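Monthly room check, Urnholm guest flat, September

I do this one with a mug of tea and a pencil, so forgive the scribbles. Kazuhiro Hamada has the master copy if you can't read mine.

1. Smoke alarm, hall – OK. Pressed and held, good and loud.
2. Smoke alarm, kitchen – OK, but it's chirping now and then. New battery please!
3. Hot tap, bathroom – OK. Ran it for 20 seconds before I put the thermometer under.
4. Window catches – one stiff in the kitchen. I gave it a wiggle and a drop of oil, and I'll look again next month.
5. Bedroom, way through to the bed – OK, wheelchair included.
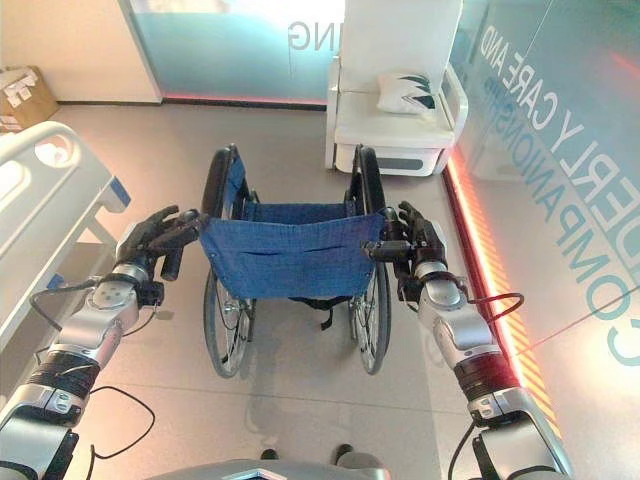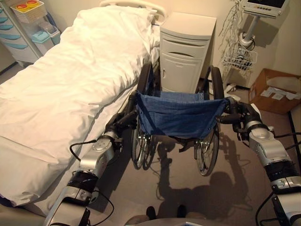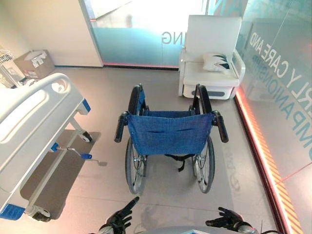 6. Door closer, front door – FAIL. It slams hard enough to rattle the letterbox (I jumped, and I was the one who'd let go of it). Sota Yagi is asking Brandes for a price, and I'd quite like it done before the clocks change.
7. Fire blanket – OK, still in its pouch by the cooker.
8. Torch – dead again. I've pinched the spare from cupboard 76, so somebody write that down over there.
9. Key safe – code changed, and no, I'm not putting it on here. Ring me on extension 513.
10. Outside light – works, but the cover's full of moths. Needs the tall steps and a second pair of hands – any takers?

Items 2 and 6 still open. Sheet goes back in the blue folder.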